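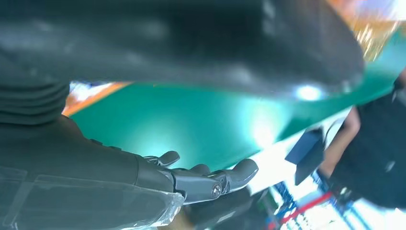 To: Sustgate members list
Subject: Re: Bottle returns and the Hofstetter depot hours
Date: September 9, 2024

Hi all,

Replying to the message from last week, which I've left quoted below for those reading the digest.

On 2024-05 someone wrote to the list:
> Does anybody know whether the Hofstetter depot still takes
> containers with the caps on? The sign at the gate says off,
> the website says on, and the fellow at the counter told me it
> depends on the load. I had 102 bottles in the back of the car
> and ended up unscrewing the lot in the parking lot.
> Also, are the shorter hours permanent?

I phoned the depot. Caps can stay on for the deposit count. The gate sign dates from the old baler and is supposed to come down. If you are dropping off at the unstaffed cage behind the arena, the rule is different and the caps should come off and go in the pail beside it. That cage is emptied by a separate hauler and goes to a separate plant.

The shorter hours are permanent. The depot now closes at 4 on weekdays. They tried the longer hours in May and didn't get enough cars after supper to pay for the second person.

A few other things while I'm at it.

Juice and cordial bottles, including the Tasteo ones, are accepted with the rest of the clear plastic. They don't need the labels removed. A quick rinse is enough. Anything that held cooking oil still goes in the garbage, even if it's been through the dishwasher.

Milk jugs are taken but sorted by hand, so please keep them in their own bag. If they are mixed in with the pop bottles the counter staff have to tip everything out on the table, and the lineup goes out the door.

The club account at the depot is number 752. Give that at the counter if you want your refund to go toward the trail fund. The balance as of the last statement was $444. That will cover the gravel for the lower loop but not the culvert, so the culvert waits until spring unless the township comes through with its share.

Clirkimance has offered the use of their trailer for the fall pickup. It has a two-inch ball and flat four wiring. If your truck has the round seven-pin plug you'll need an adapter, and I don't have one. Reply to me off list if you can tow.

For the pickup itself, same route as last year, starting at the school end and working down to the lake road. Bags at the curb by nine. Clear bags are best. Please don't tie them to the mailbox posts.

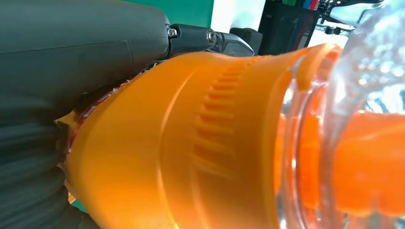
A member on the lake road wrote back to ask whether the loose caps are worth anything by themselves, and whether it would be simpler to leave them on everywhere and let the hauler for the cage sort it out. There was also a complaint that the pail is usually full and that caps blow into the ditch.

No deposit is paid on caps alone. I asked about leaving them on at the cage and the answer was no. Their press won't flatten a sealed bottle and they have sent bags back over it. A bigger pail with a lid is a fair request. I have an old feed bin that would do, and I'll take it over when I next go by.

If the pail is full before then, take your caps home or drop them at the depot counter during open hours.

Pickup date to follow once I know who is towing.

List admin
Sustgate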